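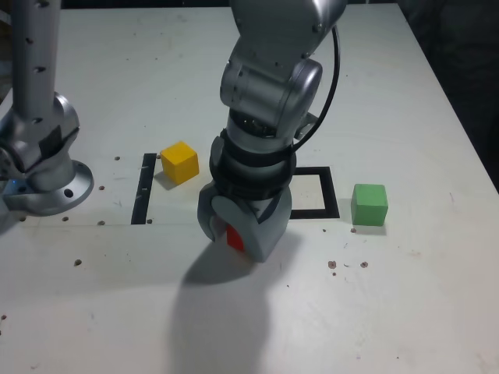 What do I still need to do about the table? Fill the holes, wipe it down with something stronger than dish soap, and decide whether the tape stays.

I put it off again today. The white top shows everything, and the gray scuffs don't come off with a damp rag. Parvathi thinks we should paint it. I said I would ask Shahla first. Spent most of the morning on email and then went down to the storeroom for black tape. We have 2 rolls left. Ate lunch at 1:30, leftover rice.
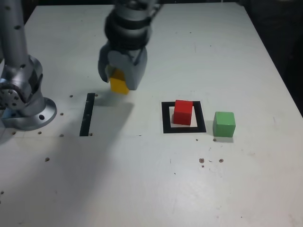 Which cube goes in the square? Red. Shahla and I settled it before lunch, and green stays out on the bare table.

I wrote that on a card and pinned it over the light switch, as Nithin and I had each been doing it our own way since September. He wanted yellow in the square. I don't mind much as long as it's written down. The card also says to put the cubes back in the blue tin at night. Then I looked up new cubes from Ralby. A set is nearly 5 dollars more than last time, so I closed the page. The ones we have are fine

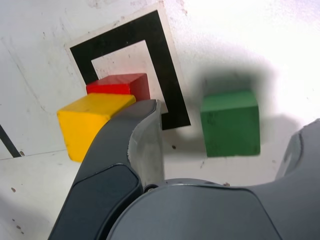
and I would miss them anyway. The green one has smudges on the front but you can still see the grain, and I like that. I might try a pencil eraser on it tomorrow. Shiyu called at six about the keys. Home by seven, soup, bed early.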